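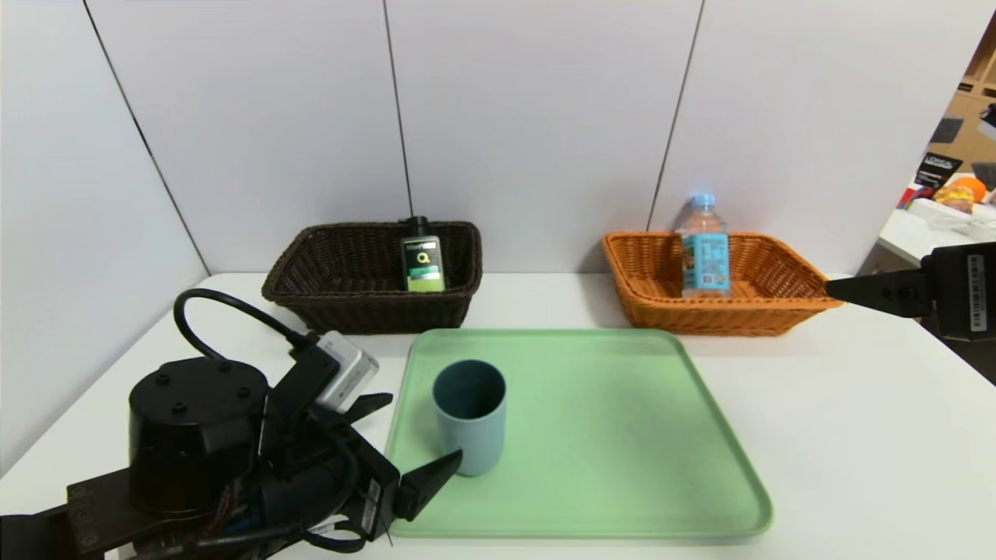
4. When the left gripper stalls at the cup

I get this fault more than any other on the Landura, so it has its own section. The arm goes down to the tray, stops beside the cup and the pendant shows code 49. Eskil Kvam wrote the first version of these steps in April and I've only tidied them up a bit.

CAUTION: Press the stop button before you put a hand anywhere near the tray. Code 49 pauses the arm but doesn't cut the power, and the fingers can close again without warning (I've had the bruise!).

1. Press stop and wait 5 seconds.

2. Look at the thick black cable that loops over behind the motor housing. If it's snagged or pulled tight, ease it free by hand. Leave the small coloured wires alone - they come out of the connector far too easily.

3. Take the cup off the tray. Leave the baskets and the bottles in them where they are, or you'll be teaching those positions again as well.

4. Swing the left arm gently back to its rest point. The right one can stay put.

5. Stand the cup back on the left part of the tray, open end up.

6. Release stop, clear the code and run the pick at slow speed.

Note: if the code comes back 3 times in a row, stop there and ring Polside. It's probably the finger motor, and that's a job for them - please don't open the housing yourself.

Related items
Section 3: Teaching basket positions
Section 5: Wrist camera checks
Fault code list
Spare fingers and cables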